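Re: Grosten finger kit, worth the money?

July 2018

Hi all,

Picking this up from the digest, so I'm quoting the bit I'm answering:

> Has anyone on here bought the hand-held gripper from Grosten? Their
> page says the fingers come as a swap-in set of 4 and I can't tell if
> that's two pairs or four different shapes. The Madigan one is cheaper
> but I've heard the trigger is stiff.

It's two pairs, same shape. I paid $158 for the handle plus fingers, shipping to Trekcombe included, and I've had it out most evenings for 54 days now (yes, I keep a log, don't laugh). The handle is great! Light, easy trigger, no complaints. The fingers I'm less sure about. They're chunky black things with a rough surface, and I've been doing desk stuff with them over a big sheet of white paper, pens and pen cups mostly. The paper was a good move, any little bits show up right away. 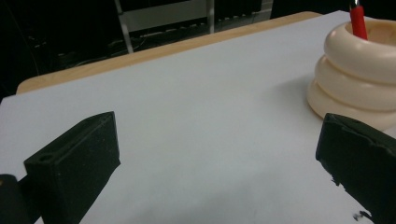
Sitdale wrote back off-list that their right finger went ragged along the bottom edge too, and that Grosten mailed a new pair without any fuss once they asked. They'd still buy it over the Madigan, but only with the spare fingers in the box.

So I guess I'll email Grosten and see. Has anybody tried printing their own in something tougher? I'd want to keep the angled tips, I like those a lot for thin stuff. Might have time to mess with it in August.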